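Two Hands, One Bowl
01/09/2023
Words by Teodora Yordanov

The upper-body robot at the Miline workshop took 771 days of shared bench time. Kofi Zakaria and Costel Hoxha did most of the assembly. The current job is a bimanual lift.
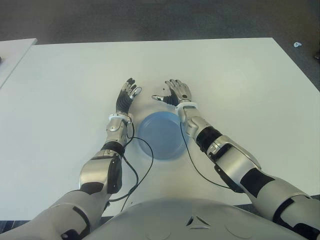 3 min read

The control software, Sistley, treats each arm as a separate chain and joins them only at the task level. Zakaria wrote it that way after an early version let a fault in one wrist stop both sides.

Finger calibration is slow. Each hand is homed, run through 300 cycles and homed again. Drift goes in a log that now holds 2,374 entries.

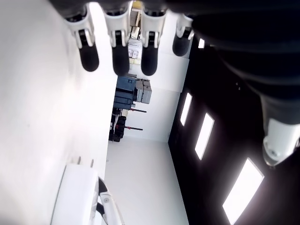
Wrist view

The small camera at the wrist looks along the fingers, so the room comes out on its side. Hoxha rotates nothing in software. The tracker wants only the fingertips, and black pads against a white surface give it a clean edge. 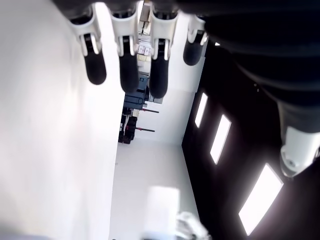

Exposure is locked before each run. Left on automatic, it hunted whenever a ceiling light came into view, and the fingertip estimate moved with it.

Cable routing is the open problem. Internal runs would need new wrist housings, and Hoxha puts that at almost three months of evenings.
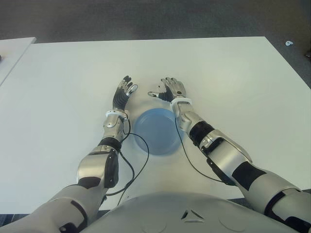

The lift is planned from the rim. Sistley fits a circle to it and picks two contact points. A light blue bowl on a white table is a weak target, and the fit leans on the soft shadow at the base. Zakaria wants a second light before March.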